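Thread. I've had the Bunlow hand-held gripper kit for a while now, the one Clasik sells with the camera mount, and a few people asked if it's worth the money. Settle in.

The pitch: you squeeze the handle, the fingers close, the camera watches, and later a robot arm learns from what you did. The robot gets the credit. You get the forearm.

Assembly took me one evening. The manual is 76 pages long and 6 of them are in an order I'd call useful. The rest is warnings about batteries.

Fingers are molded plastic, in a green so dark that the store page just calls it black. Screw holes on top for swapping tips. Clasik sells the tips separately, because of course they do.

They're rated for 2,000 squeezes before you're supposed to check the screws. I check at 500. I have trust issues and a very small screwdriver.
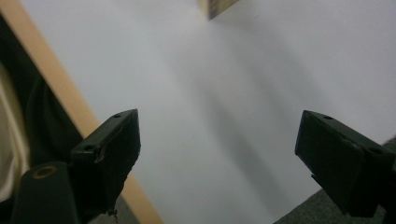
Grip is good on boxes, cups, anything with a flat side. Playing cards are a different story. I have spent more of my adult life trying to pick up the seven of clubs than I'd like to put in writing.

The software is called Lalis and it's fine. It uploads when it feels like it. In April an update moved the record button to where the delete button used to be, and I learned a lot about myself that week.

Support goes through Czarnecka, the reseller. Fast replies, very polite, and every one of them asks if I've tried charging it. Once, yes, that was the problem. We don't talk about it.

Compared to the Bunlow starter kit: the trigger is smoother, the strap stopped chewing my wrist, and the case finally closes with the cable inside. Still no spare cable.

Would I buy it again? If you record demos every day, yes. If you just want to grab chips without getting dust on your fingers, also yes, but wait for a sale.

Tips review next, whenever they ship.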